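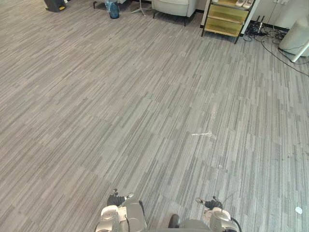 Rinmont Opens Teaching Rooms for Home Robots in Plarness

Operators will show the machines household work by remote control and by hand

PLARNESS, February 2019 – Rinmont, a developer of software for service robots, announces the opening of its teaching rooms in Plarness. In these rooms, trained operators show two-armed robots how to do small household work, such as folding a blanket, putting pillows in order or picking up things from the floor. The movements are recorded and are used by the company's learning software, Zesero.

The program has the name Cassim. It started in July as an internal test with two operators and one room. Until the opening the team has recorded 2000 demonstrations, of which 468 were made with soft materials like cloths, covers and pillows. Rinmont considers this second group as the most important one for the coming year.

"A robot in a factory receives the same part in the same position every time. At home it is different, the blanket is never lying like yesterday," says Rocío Salcedo, head of the Cassim program. "We tried for a long time to describe such work with rules. At some moment we had to accept that a person can show it much faster than an engineer can write it."

How the teaching is done

For most tasks the operator controls the robot from a separate desk. He or she sees through the camera at the head of the robot and moves a pair of handheld controllers, and the arms of the robot follow. The operator does not look at the robot directly. Rinmont made this a fixed rule of the program, so that a person decides only on the basis of what the robot can also see. New operators find this quite tiring in the first days, and their sessions are therefore kept short.

For certain other tasks the operator stands next to the robot and guides its arms by hand. This method is slower, but it is preferred when the force is important, for example when a cloth has to be pulled straight without dragging it off the seat.

Each demonstration has a beginning position, a task sentence and an end position. The task sentence is read aloud by the operator before the work begins. It is written in the same simple words that a family would use: "Put the blue pillow in the corner," or "Spread the blanket over the seat." If the operator makes a mistake and corrects it, the recording is kept, and the correction is marked. According to the team, these recordings are among the most useful ones.
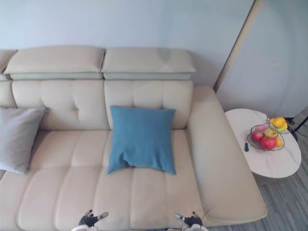

The furniture is normal furniture, bought in normal shops, and it is moved regularly. A sofa with deep stitching was selected after some discussion, as the fingers of the robot can get caught in the seams, and the software has to learn this as well. Pillows in different colors and fabrics are exchanged between sessions. The operators are also asked to leave a part of the small disorder of a day in the room and not to clean everything away before the recording.

"In the beginning we prepared the room like for a catalog," explains Dorin Dumitrescu, who is responsible for the training of the operators. "The results were very nice and not very helpful. Now I tell my people to arrange the sofa in the way they left it at home this morning."

Training of the operators

Rinmont does not require a technical education from the operators. Candidates first practice for one week with large and simple objects. After this they make 200 practice demonstrations, which are reviewed together with an experienced colleague and are not used by the software. Only then do they begin with the regular recordings.

Mr. Dumitrescu reports that patience is of more use in this work than fast hands. The arms react with a short delay, and a person who pushes against this delay will make the movement uneven. Several of the best operators come from sewing and from physiotherapy.

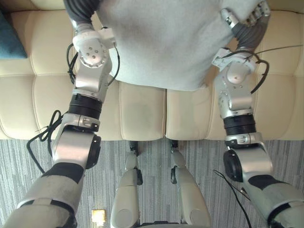
Photo: Rinmont

Work with a cloth is taught in separate steps. The operator first learns to bring both hands to the edges, then to lift, to spread and to smooth. The steps are joined together later. The fold is at present the most difficult part, as the corners are often hidden from the camera by the robot's own hands. In an internal comparison, Zesero needed 186 demonstrations of the spreading task before the team agreed to let the robot try it alone, under the supervision of an operator with a stop button. For the fold such a number can not yet be given.

"I would like to be careful with promises," adds Ms. Salcedo. "The robot is slow, and with a thick blanket it is still often wrong. But one year ago we could not even write down what a good attempt is. Today we can put two recordings next to each other and discuss them."

Next steps

In the coming months the program will be extended to the bedroom and to the small kitchen that is now being prepared on the same floor. The company will also test whether demonstrations from one type of hand can be used for a robot with another type of hand, which would save a large part of the recording time. First results are planned to be presented to partners in Plarness before the end of the year.

Rinmont is looking for further operators, full-time and part-time. Applicants should be at least 18 years old, have good eyesight (glasses are no problem) and be able to work seated for periods of 40 minutes. Experience with robots is not necessary. Visits for schools and for research groups are possible after registration with the Cassim office.

About Rinmont

Rinmont develops learning software for robots that work in homes and in care facilities. Its main product, Zesero, turns recorded demonstrations into movements that a robot can repeat and adapt. The company has its office and its teaching rooms in Plarness.

Press contact
Rinmont, Cassim Program Office, Plarness
Rocío Salcedo, Head of Program

Reprint free of charge, a copy is kindly requested.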